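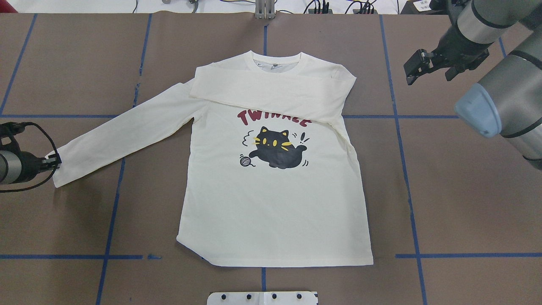
Build Agents: Fixing "Permission denied" on the Gimari Wrapper Script

Several teams have reported that jobs moved to the new Linux agents in August stop at the first step with "Permission denied" and exit code 126. The same jobs passed on the old Windows agents. The cause is a missing execute bit on the wrapper script, gimariw, in the repository itself.

Windows does not track the execute bit. A script committed from a Windows machine is stored by Git with mode 100644, and the Linux agent checks it out with that mode. The shell finds the file but refuses to run it.

To check a repository, run this from its root:

git ls-files --stage gimariw

If the line starts with 100644, the bit is missing. To set it, run:

git update-index --chmod=+x gimariw
git commit -m "Make wrapper executable"

Push the commit and start the job again. The command works the same way on Windows and Linux. Running chmod on the agent only changes that one checkout, and the next clean build will fail again.

Etenesh Gashaw scanned the 200 repositories on the Dristen server and found 57 with the wrong mode. Of these, 32 have been fixed. Owners of the rest have a ticket in their queue with the path of each affected script. Repositories with more than one wrapper — Zeleke has 2, one in the root and one under tools — need the command run once for each file.

A related error looks similar but has another cause. If the log shows "bad interpreter" followed by ^M, the script was saved with Windows line endings. Add this line to .gitattributes:

gimariw text eol=lf

Then run git add --renormalize . and commit the result. Both problems can be present in the same file, and the mode error hides the line ending error until it is cleared.

The Dundby job template still calls the wrapper through sh, so jobs built from it are not affected by the mode error. Sumeya Sisay is updating the template to call the script directly. Check the mode before you move to the new version.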